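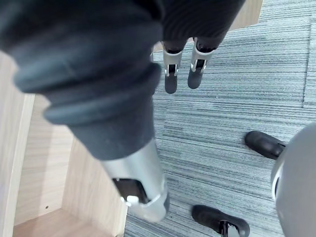 Figure 1. Wrist view, right arm, with the gripper low beside the cabinet. The fingers of the second gripper are at upper center.

Course notes, week 6: Wrist cameras and what a policy learns from them
Instructor: Nerys Bevan
Posted March 5, 2021

Reading before the session: the Likley report, sections 2 and 4. Section 3 is optional and covers the network layout, which we did last week.

1. Where we left off

Last week we trained a policy by behavior cloning. The robot is driven by a person, the camera images and joint positions are stored, and a network is fitted to predict the next action from the current images. We used one camera on the head. The policy did well at getting the arm near the object and badly at the last few centimeters.

This week we keep the same learning method and change only what the policy can see.

2. Why put a camera at the wrist

A head camera looks at the work from far away, and the arm often blocks its view at the moment of contact. A wrist camera moves with the gripper. The gripper stays in nearly the same part of every image, and the rest of the world moves past it. For the network this means the distance between the gripper and the thing it wants to reach shows up in much the same way wherever the robot is standing.

There is a cost. Look at Figure 1 again. The sleeve and gripper take up a large share of the image, and those pixels say little about where the robot is in the room. The gripper is also slightly blurred. Blur of this kind is common in wrist images and you should expect it in your own data.

Figure 1 also has the second gripper in view, farther off. On a two-arm robot each wrist camera gives some information about the other arm, and Likley found that this mattered more than they had planned for.

3. The Likley study

The study was run by Costel Bălan and Llinos Dafis. The task was to pick up a small item from the floor next to an open cabinet and put it on the base panel. Floor-level work was chosen because the head camera is at its worst there: the arm reaches down between the camera and the item.

The full training set had 2537 demonstrations. Three policies were trained on it:

Policy A: head camera only
Policy B: head camera and right wrist camera
Policy C: head camera and both wrist cameras

Each policy was run for 100 trials with the item placed from a printed list of positions. The same list was used for all three. A trial counted as a success if the item was resting on the panel when the arm went back to its start position.

Policy A failed 29 trials. Most of these were missed grasps, with the fingers closing beside the item. Policy B cut the missed grasps sharply but had a new failure, where the arm touched the edge of the cabinet on the way in. Policy C had fewer of these contacts than B. The authors think the left camera gave a side view of the right arm at the time it passed the cabinet edge. They did not test this directly, and we will talk about how one could.

4. Background and shortcuts

A policy can learn to use parts of the image that have nothing to do with the task. Streaked carpet is a good case. The lines all run one way, so the network can read the heading of the wrist from the pattern and do well on that floor. Move the robot to a plain floor and the cue is gone. A seam between carpet tiles is worse, as it marks one fixed spot in the room.

People at the edge of the view are another source. In Figure 1 there are two black shoes at the right. If an operator always stands in the same place during collection, shoes become a landmark.

Likley repeated the trials at the Lakdale lab, on a different floor with the same model of cabinet. All three policies dropped, and B dropped the most. Ottar Backlund then retrained B with random crops and color changes on the wrist images only, which recovered part of the loss. Cropping the head images as well made no clear difference.

5. Things to check in your own data

Step through at least 200 wrist images by hand before you train anything. Note how often the fingertips are out of view.

Check that wrist and head images are in step. A delay of a few images is hard to see in playback and will ruin the grasp phase.

Change where the operator stands between batches.

If the arm wears a sleeve, keep it on for both training and testing - or vary it on purpose. A fold that slips toward the wrist changes a large part of the image.

6. Lab exercise

Work in pairs. Use the Giris data on the course drive and train two policies, one with the wrist images and one without. Keep the random seed and the number of training steps the same. Report the success rate for each, and sort the failures into missed grasp, early release, contact with furniture and other. One page plus a table is enough.

Then cover the lower half of every wrist image with gray and test the wrist policy again without retraining. Write down what you expect before you run it.

Trevor Poirier has the sign-up sheet for robot time. Slots are one hour, and setup and charging come out of your hour.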